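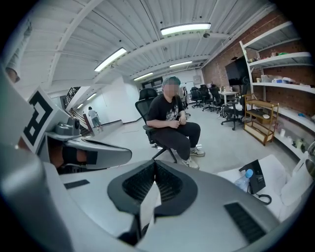 I have been trying to learn to sleep properly since June, and I am finally getting somewhere. I was the kind of person who lay there at 2 a.m. planning arguments with people I hadn't seen in years. My friend Kai-wen Hsiao told me to start with the light in the bedroom, so I went around one evening with a roll of tape and covered every little glowing dot. Then I got picky about the rest of it. I wanted everything in there to be dull and dark and quiet, the silver-gray and black you get on a piece of equipment, and I ended up with gray curtains, a gray blanket and a black lamp (my sister says it looks like a dentist's waiting room, and she has a point!).

The curtains helped a lot. The tea did not. I bought a box of 18 bags and got through 14 of them before admitting that all it did was get me up to pee at four in the morning. If you want the last ones, they're yours.

What really changed things was getting up at the same time every day, even when the night had been awful. I hated it. The first week I was so tired I put my keys in the fridge and then blamed the cat. By the third week I was yawning at ten at night like a normal person, and I read five pages of my book instead of fifty.
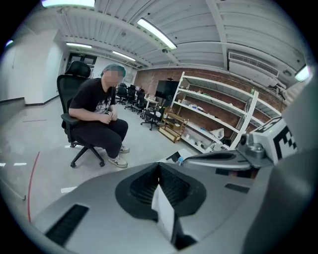
Teal hair and a proper office chair.

I also moved my coffee. My last cup is now before lunch, and that was harder than all the rest put together – I really love the three o'clock one. Baltasar Zúñiga swears he can drink an espresso after dinner and be out cold in minutes, and I have decided not to discuss it with him anymore.

Walking is the other thing. I try for over 3,000 steps after dinner, just up to the bakery and back the long way past the school. Some nights it rains and I skip it, and I do notice the difference, or I think I do.

Next I want to sort out my pillow, which is flat on one side and lumpy on the other. If you have one you love, tell me in the comments, especially if you sleep on your side like me.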